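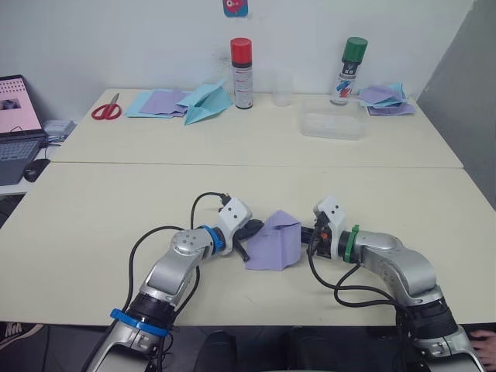 My sister's opinion was that you can't inherit a ferry. You can inherit a boat, she told me over the phone, and you can inherit the debts on a boat, but a ferry is a boat plus people who want to get across, and Lillberg had pretty much run out of those.

I said I'd only be gone a week. I had a bag by the door and a sandwich in my coat pocket and I was feeling very capable.

Our uncle had run the crossing from Lillberg to Idon for longer than I'd been alive. If you don't know that stretch of the lake (and why would you), Lillberg has the gas station and the school and the good bakery, and Idon has a church, a boatyard and a lot of people who moved there so they wouldn't have to talk to anyone from Lillberg. There's a bridge now, up at the north end. It takes you forty minutes out of your way, but you get to stay in your car with the radio on, and that was that for the ferry, more or less.

The boat was called the Nartey. I never found out why. When we were kids we thought it was a kind of fish, and my sister drew one for me once, with eyebrows. She flat out denies this.

Anyway, I got to Lillberg around supper time in a thin cold rain and let myself into the ferry house. It smelled exactly the same! Diesel and oranges and wet wool. He'd left the key to the boat on the hook, and under the hook he'd taped a note in his square capital letters. I'd been expecting something about love or family, I guess. It said: SHE PULLS LEFT. DON'T ARGUE WITH HER. RADIO WORKS IF YOU HIT IT. LAST RUN IS WHEN THE LIGHT GOES ON.

I read that about a dozen times. I understood the first three parts.

I slept in my coat. At six in the morning somebody knocked on the window, right above my head, and I sat up so fast I bit my tongue. An old woman in a yellow hat was standing in the flower bed.

"Are you running or not?" she said through the glass.

"Running what?"

She looked at me the way you'd look at a dog wearing shoes. "I've got eggs," she said.

So I ran. I hadn't driven that boat since I was nineteen, and back then I'd had an uncle standing behind me breathing through his nose. The engine caught on the second try, and I was so pleased with myself that I forgot to untie the stern. The woman with the eggs watched me go back and do it. She didn't say a word, and I could feel her not saying it all the way down my neck.

The Nartey pulled left. I argued with her. We went across that lake like a shopping cart with a bad wheel, and about halfway over I gave up and let her have her way, and she swung around in a long lazy curve and came in to the Idon dock as sweet as anything. He'd been steering by that curve the whole time. All those years I'd thought he was just taking the scenic route.

"Four dollars," I said to the woman, guessing.

"Three," she said, "and I get an egg's worth off for the early run."

I have no idea what an egg's worth is. I took what she gave me.

I figured she'd be the only one, but then there was a man on the Idon side with a bicycle, and he wanted to go back. He told me he'd ridden up to the bridge every day since my uncle got sick, and it had done wonders for his legs and terrible things to his mood. After him it was a couple of teenagers with a cello. After them it was a priest, who paid in exact change and was seasick, quietly, on flat water, and said it happened every time and I shouldn't take it personally.

By noon I'd carried seventeen people. I know because there was a logbook in the wheelhouse and I'd felt silly leaving the page blank, so I put down a mark for each one the way he used to. When I flipped back to see what a normal day looked like, most of them were threes and fours. He had a day in March with just the one mark and next to it, in pencil, "good talk."

I called my sister from the dock while I ate the sandwich, which was by then a day old and mostly coat.

"Seventeen," I said.

"They're being nosy," she said. "They want a look at you. Give it a couple of days."

She's usually right, that's the trouble with her. She's an accountant in her soul and also in real life. She'd already talked to a company called Wotenix that wanted the landing for a marina, and they'd been very polite and had named a number, and the number was one that would have fixed my car and my teeth and her roof. They were sending a man with papers. All I had to do was be there and hold a pen.

"I know," I said. "I'll hold the pen."

"You've got your boat voice on."

"I don't have a boat voice."

"You're practically shouting," she said. "You're shouting over an engine that isn't running."

The next day it was nine people. The day after that it was three, and one of those was the egg woman, and another was the priest, going gray before I'd even cast off. My sister didn't say I told you so. She asked if I was eating.

I was, as a matter of fact. People in Lillberg kept leaving things on the step. Somebody left a casserole with no name on it, and a jar of something pickled, and a single boot in my uncle's size, which I suppose he'd lent out. It's hard to know how you lend out one boot. I put it next to the stove, where I found the other one.

The Wotenix man came in the afternoon, and wouldn't you know it, he came from the Idon side. His phone had sent him down the wrong shore. I could see him standing at the end of the far dock in a nice gray jacket, waving at me with a folder.

I could have let him drive around by the bridge. I did think about it! But there's a bell over there, and he found it, and he rang it, and it turns out I'm — well, I'm not made of stone. You ring the bell and the boat comes. That's how the thing works.

He was nice, too, which was annoying. He stepped aboard like he'd done it before and asked if he could stand up front. He'd grown up on a river somewhere and he hadn't been out on the water in years. I told him she pulled left. We took the long curve, with the wind coming down off the hills, and he held the folder flat against his chest with both hands and grinned like a kid.

"What happens to the boat?" he asked me, when we were nearly in. "If you sell."

"I thought you'd know," I said.

"We only want the landing."

I hadn't asked. That's what I keep coming back to. In all those phone calls neither of us had asked what would happen to the boat.

We sat at my uncle's kitchen table and he laid out the papers in a row and gave me the pen, and I held it, like I'd promised. I read every page. They were perfectly fair. It got later and later and he didn't hurry me, and I had the first page pulled over and my hand on it when the room went a different color. Sort of a soft yellow, down one wall.

I got up and went to the window. Across the water, on the Idon side, somebody had turned on a light. It wasn't the dock light, since the dock never had one. It was a porch, up the hill behind the boatyard, with one of those old bulbs that's far too strong for a porch, and it laid a stripe right across the lake to the ferry house. I'd seen it when I was nine years old and I'd seen it when I was nineteen and I'd never once wondered whose it was.

LAST RUN IS WHEN THE LIGHT GOES ON.

"I have to go," I told him. "Sorry. Do you need to get back to your car?"

"I guess I do," he said.

The porch belonged to the egg woman. She was down on the dock by the time we came in, yellow hat and all, with a thermos in one hand and two cups in the other. She saw there were two of us with nothing to drink and looked put out for a second, and then she drank hers straight from the thermos and gave us the cups. It was cocoa, very thin. I'd bet anything she made it with water.

"He used to stay an hour," she said to me. "You don't have to."

I stayed an hour. The Wotenix man stayed for twenty minutes of it, then remembered he had a wife. He shook my hand and left the folder on the bench. He said to call whenever I liked, there wasn't a deadline as such, and maybe there was something to work out where they took one half of the landing and left the other. He'd have to ask. His headlights went up through the trees and headed north toward the bridge.

She told me about my uncle and the winter the ice came early, and about a goat, and I'm not going to repeat the goat story because I want to tell it to my sister in person and get it right.

I drove home in the dark with the porch light behind me. She left it burning until I'd tied up, both ends, and then it went off.

My phone was ringing in the kitchen when I came in.

"Did you sign?" my sister said.

"Not yet."

She let out a long breath. I could hear her kettle going, and her dog, and her turning a page of something.

"How many today?" she said.

I had to go back down to the boat for the logbook. I took her with me so she could hear the water.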